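How do you keep dumplings from sticking to the steamer?
Posted in Kitchen Basics by gernel_cook

I make a batch of 48 frozen pork dumplings most weekends, and half of them tear when I lift them out. I've tried oiling the steamer and it helps for the first round only. I don't want to buy paper liners every month. 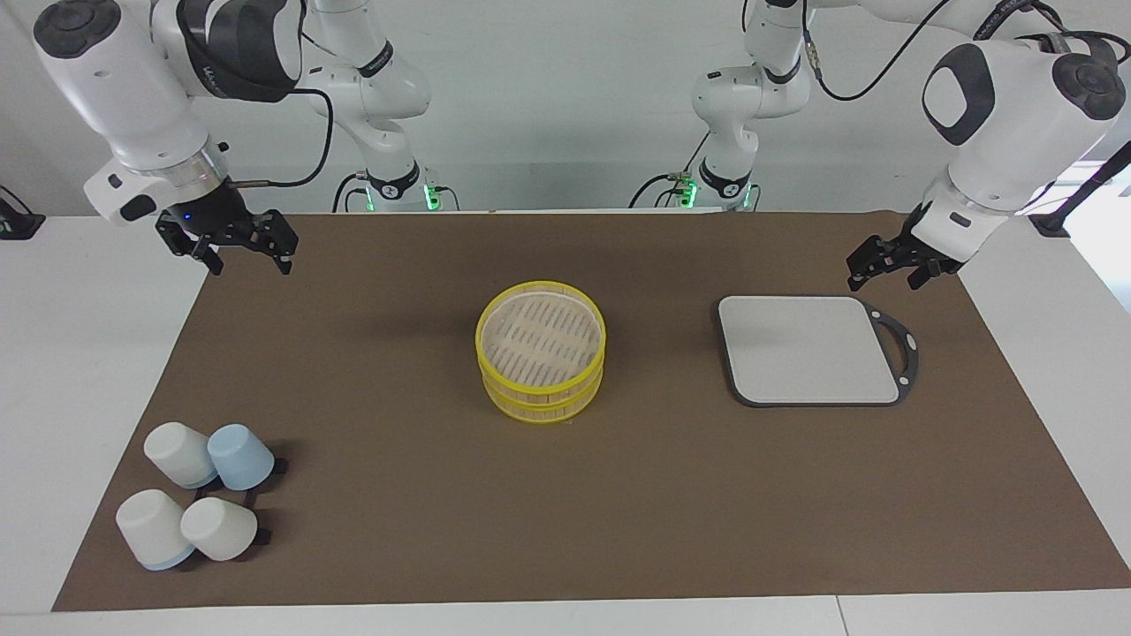

My wrappers are store bought, the thin round kind. I steam them from frozen with the lid on and take them out as soon as the timer goes. Is the problem the wrappers or the timing?

Zachary Petrenko
Timing, mostly. Take the lid off, turn the heat down and leave them for a minute or two before you touch them. The wrapper is very soft right out of the steam and firms up a little as it cools. Use cabbage leaves as a liner. Napa is best but regular green works if you cut out the thick rib. 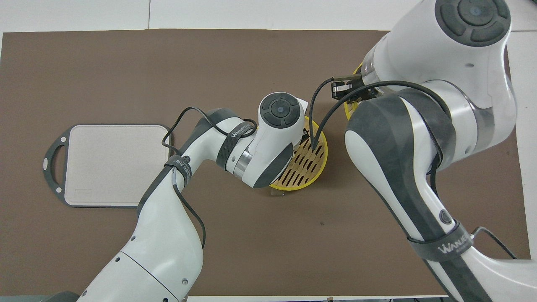
Also leave a finger's width between dumplings. They swell, and two that touch will tear each other. From frozen I give them 16 minutes.

tremblay_k
just pan fry them

Elel
Cabbage works. Lettuce does too but it goes limp, so use two layers. If you stay with oil, brush it on again before each round and wipe off the old starch first.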